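Fera folding kit from Baltosell, reviewed by Heather Brunton

I've had the Fera on trial since December and I must say I've grown rather fond of it – gripper, software and 41 ready-made routines, all in one kit. Towels were the first thing I tried, naturally, as they're what most of us would want it for.

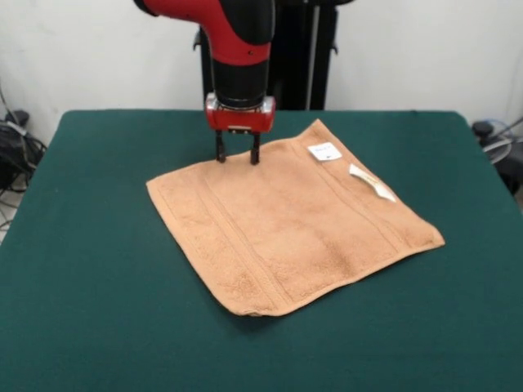
Does it need its own computer? Any ordinary laptop will do, so long as you've 2 spare ports.

Setting up took me a whole evening and a good deal of tea, though the guide by Gil-soo Cho is lovely and patient. Terry cloth is a tricky thing to pinch and lift, and I'd have liked a gentler grip setting for it.
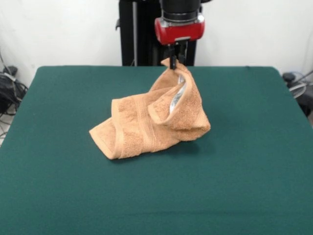

The Fera holding a tan towel by one corner.

At 700 pounds it's a treat, but I'd buy it again.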